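Plinau Processor Recovery Project
Progress report to the Mulligan Fund, second period

1. Purpose of this report

This report covers the second period of the grant. It deals with the sorting and storage of used server processors, the light grey printed fixture panels made to hold them, and spending against the workshop budget line. Collection and resale are reported separately by Sivlow, and their figures are not repeated in full.

2. Stock position

At the close of the period 2,630 processors had been booked in, all of them taken from retired servers. Of these, 700 have been cleaned, had their markings recorded and been placed in trays. The remainder are in the cartons they arrived in, on the racking by the goods door.

The rate of work was lower in the first half of the period than planned. Two causes were found. The cleaning bench shared an extractor with another workshop and could be used only in the mornings. Also, many of the early cartons held mixed sizes, and each part had to be matched to a tray by hand. The second problem has eased now that Sivlow separates parts by size before delivery.

3. Recording of markings

Each part is identified from the text printed on its metal lid. Where the text can be read in full, the model and batch codes go straight into the register. Where it can be read only in part, the entry is marked as provisional and the part goes to a second reader under the bench lamp. Old thermal paste is the usual cause of a poor reading, followed by scratches from earlier coolers.

At the last count 66 entries were still provisional. None of these parts will be passed on for resale until the entry has been cleared. The Intel Xeon parts make up the largest group in the register and are being handled first, as their tray layout is settled.

4. Handling

Parts are held by the two opposite sides of the substrate, upright, with the lid and the contacts left clear. The rule applies at every stage after cleaning, including loading into the fixture. It was brought in after a check of the first trays showed finger marks on the contact side of several parts, which then had to go back through cleaning.
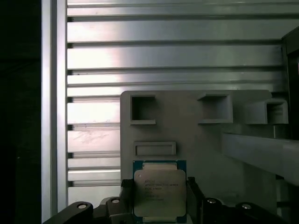

Otow wrote back on the draft of this section to say that holding by the sides is sound but that the written procedure should also state which corner mark is used for orientation. Their view was that a part turned the wrong way in a tray costs more time at the test stage than a part with a dirty lid, and they asked for the point to be added before the next delivery.

The point is accepted. The procedure now says that the corner mark is to be checked against the tray before the part is let go. The revised sheet is fixed above each bench, and the old one has been withdrawn.

5. Fixture panels

The first panels were printed flat, with plain pockets. They were quick to make but gave no guidance when a part was brought in at a slight angle, and the edges of the pockets wore down. The present design has raised rims round the openings. Rims add to the print time for each panel, but a worn rim is easier to spot during the weekly check than a worn pocket.

Fifteen panels were budgeted for the grant as a whole. Nine have been printed and accepted. Two more were printed and rejected for warping along the long side; the material has been put down to waste and the cost is shown in section 6. The print bed has been levelled again and the room is now kept closed while a print is running.

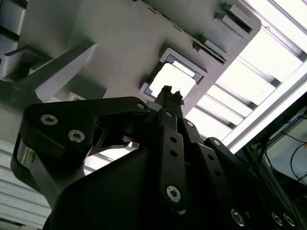 Three matters on the panels remain open. The clearance round the processor opening is set for a clean part, and parts with a trace of paste on the edge of the lid can bind. Either the clearance is increased slightly or the cleaning standard is tightened at the edge. We prefer the second course, as a looser opening would let smaller parts tilt.

The narrow features on the panel are slow to clear of stray filament after printing. A small hand file is used at present. A change to the order in which the layers are laid down has been tried on one test piece and looks promising – results will be given in the next report.

The brackets are printed as part of the panel. If one breaks, the whole panel has to be replaced. A version with a separate bracket held by screws has been drawn but not yet printed.

6. Spending

The workshop line is underspent, mainly through the late start on the extractor work. The cost of the two rejected panels has been met from the materials allowance and no transfer is requested. We ask that the unspent extractor sum be carried into the next period, when the fitting is due to be done. The quotation is held on file at Plinau and can be sent on request.

7. Work for the next period

Clear all provisional entries in the register.
Print and accept the remaining six panels.
Decide on the edge cleaning standard and amend the bench sheet.
Print one panel with the separate bracket and report on its fit.
Fit the new extractor, with cleaning moved to full days from September.

The register extract and the tray count sheets are attached as annexes A and B.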